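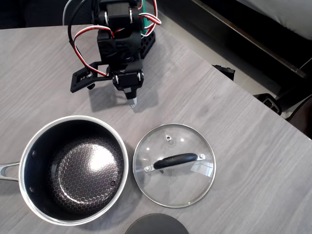
La cire, c'est la question qui revient le plus dans ma boîte mail, alors je commence par elle ! Dans beaucoup d'accordéons, les plaquettes d'anches tiennent sur les sommiers avec un mélange de cire d'abeille et de colophane, et ce mélange vieillit, sèche, finit par craqueler. Pour le refondre à la maison, pas besoin de matériel de luthier : une casserole en inox comme celle de la photo fait très bien l'affaire, avec un fond d'eau et un petit récipient posé dedans pour le bain-marie. Gardez aussi un couvercle en verre à portée de main, on surveille la fonte sans tout laisser refroidir. Jamais de feu direct, la cire s'enflamme et la colophane aussi.

Comment savoir si la cire de mon accordéon est morte ?

Ouvrez, passez l'ongle dessus. Si elle s'effrite en petites miettes, c'est fichu. Si elle garde la marque de l'ongle, elle peut encore tenir quelques années. Autre signe : une note qui grésille ou qui parle très mal en poussant et qui va mieux quand on penche l'instrument. Souvent la plaquette est décollée d'un côté et l'air file par là.

Quelle quantité faut-il prévoir ?

Pour un chromatique main droite et main gauche, je fonds 200 grammes et il m'en reste. J'achète la cire par pains de 500 grammes, chez l'apiculteur du marché de Kunville quand il en a. Sinon la cire prête à l'emploi de chez Meltis est correcte, un peu molle à mon goût en plein mois de juillet (j'y rajoute une pincée de colophane).

Est-ce que je peux recirer seulement les anches qui bougent ?

Oui, et je l'ai fait plus d'une fois pour dépanner quelqu'un avant un bal. Mais la vieille cire et la neuve s'accrochent mal l'une à l'autre. Si trois ou quatre plaquettes du même sommier ont lâché, les voisines suivront, autant tout reprendre. Grattez bien le bois avant, même si c'est long et que ça salit tout.

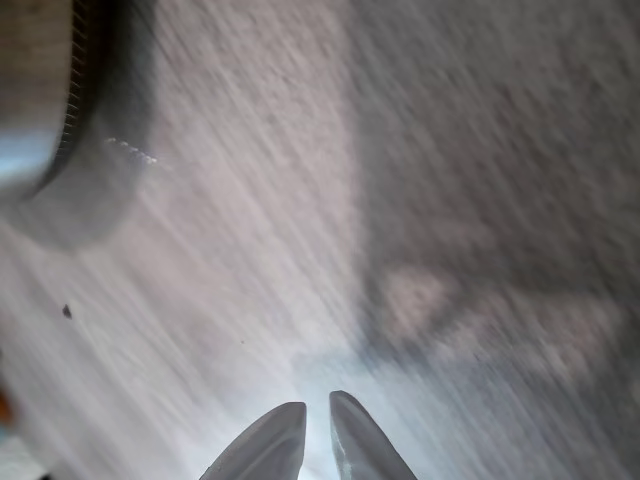
Et numérotez les plaquettes au crayon avant de les sortir ! Sur mon premier Shevchuk, j'avais tout mis en vrac dans une boîte à biscuits, persuadé que je m'y retrouverais à l'oreille. J'y ai passé deux soirées.

Les peaux, je les change en même temps ?

Moi oui. Une peau qui rebique fait un petit claquement au départ de la note, et une fois les plaquettes démontées c'est le moment rêvé. Le cuir reste ce que je préfère dans les graves. Dans les aigus je mets du plastique, ou rien du tout sur les toutes petites anches.

Faudra-t-il réaccorder ensuite ?

Presque toujours. Une anche recirée bouge de quelques cents, parfois plus si la plaquette était de travers. Laissez reposer l'instrument deux ou trois jours, jouez-le, puis contrôlez avec l'accordeur. Et allez-y doucement avec le grattoir : on enlève du métal à la pointe pour monter, près du rivet pour descendre, et ce qui est enlevé l'est pour de bon.

Ça coûte combien chez un réparateur ?

Pour un recirage complet avec accordage, comptez à peu près 1 000 euros, moins sur un petit diatonique. Ça fait râler, je sais, mais c'est un travail de plusieurs jours.

Mon vieux Lundel trouvé au grenier vaut-il la peine ?

Si le soufflet est sain et que les anches ne sont pas rouillées, foncez ! Le mien a passé 13 ans dans une cave, il sentait le champignon, et c'est lui que j'emporte partout. Si les anches sont piquées de rouille sur toute la longueur, là par contre je garderais l'instrument pour les pièces. Les boutons et les bretelles trouvent toujours preneur.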